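Overpaying a repayment mortgage: what the lender does with the money

Aug 30, 2020

I moved my mortgage to Tandlow in March and have made an overpayment every month from the first statement onwards. Several readers asked how the payments are treated, and the leaflet that came with the offer is thin on the point. These are my notes. I am not an adviser and the terms of your own loan will differ.

The basic position

My loan is a fixed rate repayment mortgage on a terraced house in Sarkcombe. Interest is worked out daily on the balance and added at the end of the month. An overpayment lowers the balance on the day it clears, so one made on the second of the month saves slightly more than the same amount made on the last. For the sums I am paying in, the difference is pennies. I have set the standing order for the day after payday and left it alone.

The fixed period carries an early repayment charge, with an annual allowance below which no charge is made. Check whether your allowance is measured on the original loan or on the balance at the start of each year, and whether the year is the calendar year or runs from completion. Mine is the balance, and it runs from completion. Donnie Buchanan, who commented on the last post, had assumed the calendar year and paid a charge on the excess. 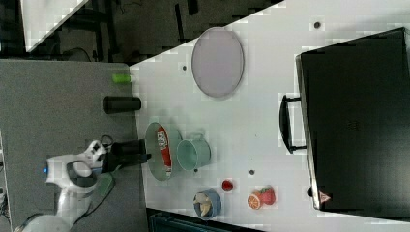
Term or monthly payment

A lender can do one of two things after an overpayment. It can keep the monthly payment as it was, in which case the loan ends early, or it can work out a new, lower payment over the same term. Tandlow does the first unless told otherwise in writing. My previous lender did the second automatically for any single payment over a set amount, and I only noticed when the direct debit changed.

If you want the shorter term and your lender insists on lowering the payment, add the reduction to your next overpayment. The arithmetic comes out the same provided you stay inside the allowance.

My figures so far

I have overpaid 2,745 pounds in total. On my own spreadsheet, and assuming the present rate held to the end, which it won't, the loan now finishes 17 months early if I carry on at the same level. The Gridar calculator gives a slightly different end date. I put this down to its use of monthly interest, but I have not seen its workings.
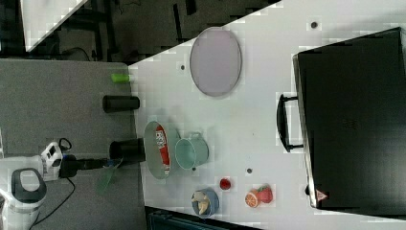
White table, shallow bowl and black case.

Reference numbers

Overpayments by bank transfer need the mortgage account number as the reference. One of mine, for 118 pounds, went in with the old roll number and sat in a holding account until I rang. The agent backdated it to the day of receipt. I asked for that in writing and it arrived with the next statement. Keep the bank's confirmation for each transfer until you have seen the payment on a statement.

Savings first?

Obinna Ekwueme asked whether the money would be better in a savings account. Compare the mortgage rate with the savings rate after any tax. At present mine favours the mortgage by a small margin. Against that, money paid into the mortgage is hard to get back. Some loans let you borrow back overpayments; mine does not. I kept an emergency fund in an easy access account before starting and have not touched it.

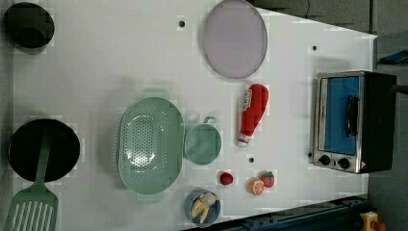
The other point to check is whether past overpayments can be used to cover a missed month. Under my terms they cannot. A missed payment counts as missed even if the account is well ahead of schedule, and any payment holiday has to be agreed beforehand.

Still to do

The fixed rate has a while to run. I want to know how much notice Tandlow needs for a product switch, and whether a larger sum can be paid off between the end of one deal and the start of the next without a charge. Séverine Lefèvre did this with her lender and was given a window of 30 days. I have written to ask and will add the reply to this post when it comes.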